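November 10, 2025

I promised my sister I would write something about the robotics club before the semester got away from me, and it has mostly gotten away from me, so let me at least get the power strip weeks down while I still remember them.

For anyone new around here, I help out with a student club called Wemurik. I joined in May as the person who knew how to work the label maker, and somehow I'm now one of the people who stays late. We have four teams this term, and each one picks an everyday chore and tries to teach it to a machine by showing it over and over with a hand-held gripper. My team is called Polunska (please don't ask me what it means, the name was voted in before I arrived and I've grown fond of it). Our chore is flipping the little switches on a power strip.

I know how that sounds! When I told people at dinner they were very kind about it. But a switch is a lovely problem once you sit down with it. You have to come in at a decent angle, you have to press on one side of the rocker and leave the other side alone, and you have to do it without shoving the whole strip across the table. My own fingers have been doing this since I was small and never once explained to me how.

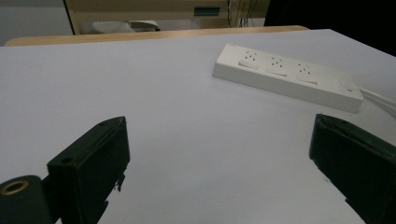
*Team Polunska's power strip on the white table, with a switch under each socket.*

Yaqin Yu, our team lead, had us spend the first meeting without the gripper at all. We sat around pressing switches with pencils, with erasers, with our knuckles, and wrote down what felt easy and what felt awkward. I thought this was a bit silly for a grown woman to be doing on a weeknight, and then I filled two pages. The big thing I learned is that I always brace the strip with my other hand. The gripper has no other hand, so there went my whole technique.

After that came the practice runs. A run, the way we do it, starts with the gripper held back from the strip and open, then goes in toward one switch, presses it, and backs off again. Then you move the strip a little, turn it a little, and go again. We have 212 runs saved as of last night, and I'd guess a good chunk of the early ones will be thrown out, mostly mine. I had a habit of hurrying the last bit, a sort of peck, like a chicken going after corn. Yaqin is patient and only said "slower" to me every single time for an hour.

The angle of the strip caused the longest argument we've had so far, and it was a nice argument, the kind where people draw on napkins. Half of us wanted to keep it straight until the basics were solid. The other half wanted it crooked from the start, on the grounds that no power strip in anyone's house has ever been straight. We went with crooked. I was on the straight side and I've come around, though I still think a beginner deserves one easy evening.

The other thing eating our time is telling the three switches apart. They look so alike, and a person says "the middle one" and goes right to it, but we had to agree on what we'd call each of them and which end we counted from. We counted from different ends for most of a meeting before somebody noticed. So now the rule is that you count from the end away from the cord, and it's written in marker on the inside of my notebook.

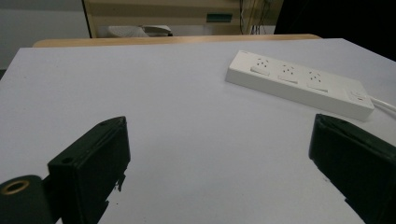

**Do you need to know how to code to join a team like this?**

Plenty of our members don't, and I'm one of them; there's practicing, sorting and note-taking enough for everybody, and the people who do code are glad of the help.

Next up is the shared demo night, where we go on after team Xue, who are folding washcloths and are very good at it, and before team Valtis, who won't tell us what they're doing. I've offered to bring the lemon bars. Yaqin wants us to train on the good runs first and see which switch gives us the most trouble, and my money is on the one nearest the cord, which I've missed more than any other. If you're local and want to come watch, leave me a comment and I'll send you the room number once we have one.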